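Ticket 405 -- Right arm stops short and swings wide of the counter (simulated kitchen)
Project: Rarkura
Opened by: Trinidad Collado
Component: arm controller / scene loader
Status: Resolved, one item left open
Severity: Medium (simulation only, but please read the note on the real arm further down)

Hello all, and thank you for picking this one up so quickly. I'm going to write rather a lot, so do get yourself a cup of tea first. I've been living with this fault for most of June and I'd sooner give you too much than have you come back and ask.

We run the tidy-up task in the Tokham kitchen, the one with the long marbled counter and the telly on the wall. The robot is meant to drive up, turn to face the counter, bring its right arm over the top and pick up whichever item it has been given. It did this very nicely for weeks. Then we moved to the new build of the Gronness controller, and since then a fair number of runs have ended with the arm stretched out over bare floor and the gripper wide open, waiting for something that isn't there. The log says "target reached" and the run is marked as a pass until the lift check fails, and by then the useful part of the log has scrolled away.

What I tried before opening the ticket:

Restarted the simulator and cleared the cached scene. No change.

Swapped the target item. I went through the pitcher, the spoon and the pan, one after another, and the arm missed all of them in the same direction. That made me fairly sure the grasp planner was innocent, as it has always treated those three very differently.

Turned the physics step down, and then up again. The runs got slower and then faster, and were just as wrong both times.

Rolled the controller back to the old build. The fault went away. I was so pleased that I very nearly closed everything and went home, but the old build doesn't have the joint limit fix we need for Sauerland, so that was only ever going to be a way of finding out where to look.

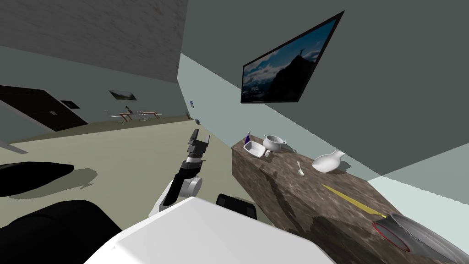
Now, the head camera. I had left it out of my first message altogether, and that was my mistake, so apologies to whoever spent their morning on the arm joints. The view from the head is rolled over to one side when a run goes bad, and I'd got so used to seeing it that I'd stopped noticing. Have a look at how the floor slopes away on the left and how the counter runs down on the diagonal towards the bottom right corner. The gripper is pointing up at the far side of the room, with the pot and the white dish well off to the right of it. If you take the roll as read, the arm has been sent to a place that would make sense in a level view and makes none at all in this one. So my guess, for what it's worth, is that something between the camera and the arm believes the head is upright.

Reply from controller support, 09:20

Thank you, Trinidad, that's a lovely clear report and the note about the head is very helpful. Could you send us the head joint values from one good run and one bad one? Please take them at the moment the arm begins to move, as the values at the end of the run may have settled. Could you also tell us whether the scene is loaded before or after the robot is placed in it? We changed the order in which the head pose is read at start-up, and I have a nasty feeling about it.

Reply from Trinidad Collado, 11:45

Both attached. The scene is loaded first and the robot is dropped in afterwards, and it has been done that way since before I joined, so I'm afraid I can't tell you why.

You'll see that the good run and the bad run report exactly the same head values, and that can't be right when one view is level and the other isn't. I printed them again at every step to be certain. They never change at all, from the first step to step 3000, even when I move the head by hand. It looks to me as though the controller reads the head once, very early, and then holds on to that number for dear life.

Reply from controller support, 14:10

You're quite right. The new build reads the head pose at start-up and keeps it. If the head moves after that, the camera picture is correct but the arm is worked out from the old pose. "Target reached" is true as far as the controller can tell, bless it. We've put the live read back in and sent you a patched build.

Reply from Trinidad Collado, 16:30

Patched build installed. I ran the tidy-up task 80 times this afternoon with the head started at different angles, and the arm came over the counter every time. There were 6 failed lifts, all of them on the spoon, and that's our old trouble with thin items and nothing to do with this ticket. I'll leave it where it already lives on the Sauerland list.

A word about the real arm, please. The same controller build had been copied to the machine in the lab. It wasn't run there as far as I can find out, and I've now taken it off, but an arm which goes off to the side and reports that all is well could give somebody a very nasty knock. Until the patched build has been through the checks, please keep the lab machine on the old one and keep the stop button within reach, even for a quick test.

Still open: the run shouldn't be marked as a pass before the lift check has finished. I've asked for the two to be joined up -- a small job, I'm told -- and for the log to keep its first few pages instead of throwing them away. I'll update this ticket when I hear back.

Thank you again for being so patient with my long messages.

Trinidad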